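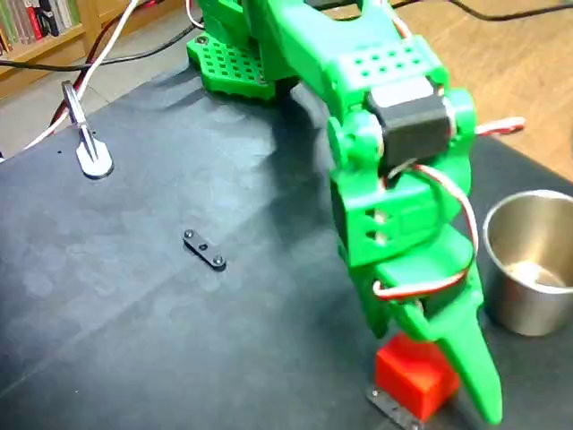

1/ Notes on filament storage after a damp spring. Basement shop, dehumidifier off since May, relative humidity in the room between 55 and 60 percent most afternoons.

2/ Weigh every spool when you open it and write the number on the flange with a paint marker. A new 800 g spool of Palomino PETG grosses 1,060 g here. The rest is the spool itself, and it varies by maker.

3/ Weight is only useful for moisture if nothing has been printed between readings. Weigh, dry, weigh again. A kitchen scale with 1 g steps is good enough to spot a badly wet spool and too coarse for anything else.

4/ Drying: PETG at 65 C for six hours, PLA at 45 C for the same. The Flornine box reads high by four degrees at the lid, so I set it by a probe placed at spool height. Check yours before you trust the display. PLA that gets too warm will fuse to itself on the inner turns.

5/ Storage: gasketed cereal bins, one spool each, 125 g of silica gel in a vented cup. I used to run half that and was recharging the gel every two weeks.

6/ The small Oltari hygrometers disagree with each other by up to five points out of the bag. Katherine Condori suggested the salt test: damp table salt in a sealed bag with the meter, overnight, should read 75 percent. Write the offset on tape on the back.

7/ Recharge gel at 110 C in a shallow tray, two hours, stirred once. Do not use the microwave for the orange beads — they crack and shed dust into the bin.

8/ Nylon is a separate problem. It takes up water fast enough that I print it straight from the dryer through a short PTFE tube, with the lid taped down.

9/ Log so far: 507 hours of printing on bin-stored PETG. Stringing is back to what I get on a fresh spool. The old shelf-stored rolls still pop at the nozzle until dried.

10/ Next is a set of bins with the Ploltley gasket, which is softer. Will post humidity readings once they have been closed for a month.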